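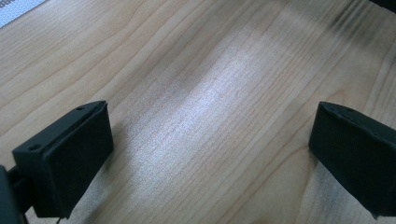

Section 4. Looking after the gripper pair

4 min read
24 Oct 2025 – by the Ladel bench team

I do this section every morning before I touch anything else, and I'd ask you to do the same. It's short! All you need is a soft cloth, the small driver from the Jirnlow kit and a clear bit of tabletop.

1. Open the gripper all the way and rest it over bare wood. Both fingers should face each other squarely across the gap.

2. Look at the screw holes on top of each finger. Grit gets in there (mine always has some), so blow it out before you put a driver anywhere near.

3. Wipe the inner faces and check the edges of the pads. A little fraying at a corner is fine. If a pad lifts when you push it with your thumb, swap it – I change mine at 200 cycles.

Caution: don't lean on the threaded insert in the mounting body. It's brass-colored, it looks tough, and I've pulled one straight out of the plastic.

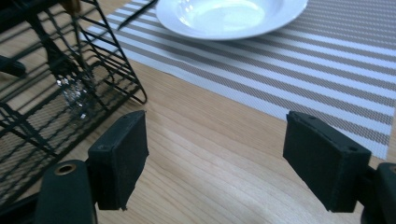
Page last changed: February, revision 629

4. Set the table: striped placemat on the far half, plate on the placemat. Table 9 has tape on the carpet by the near legs, so line it up with that first.

5. Pick up both grippers and run each cable back along your forearm or out to the side of the table. Keep them off the placemat, please.

Note: do a slow reach over the utensil holder with one hand while the other stays low. If a cable tugs, give yourself more slack and try again.

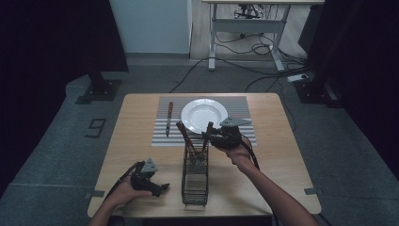
6. Squeeze and release each gripper a few times. If one side feels stiff, go back to step 2 (I know, sorry).

7. Write the cycle count in the Pandey log. At 700 the fingers come off for a proper clean – see Section 5.

Related
Section 5. Taking the fingers off
Usico cable clips: which size to order
Fault 1673 and what to try first
Table tape and floor numbers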